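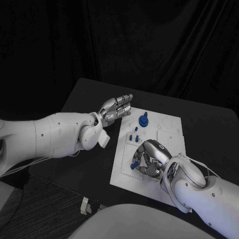 Steckbrett mit den blauen Stiften, dunkler Tisch, schwarzer Vorhang dahinter.

26. April 2020

Das weiße Brett gefällt mir immer besser! Liegt flach und leicht gedreht auf dem Tisch, und das Blau hebt sich so schön ab, dass man jeden Stift sofort findet (bei den grauen von Kushnir habe ich ständig gesucht). Der runde Knopf mit dem breiten Fuß ist mein Liebling, der kurze Schaft oben lässt sich prima greifen.

Zum Doppelplättchen: Bohrungen heute mit Reibahle nachgezogen, Grat ist weg. Ivan Demchenko meint, eine Fase würde noch mehr bringen, probieren wir am nächsten Satz. Zeichnung 797 entsprechend ändern.

Ersatzstifte: 23 Stück in der Schublade, Kiste Danell.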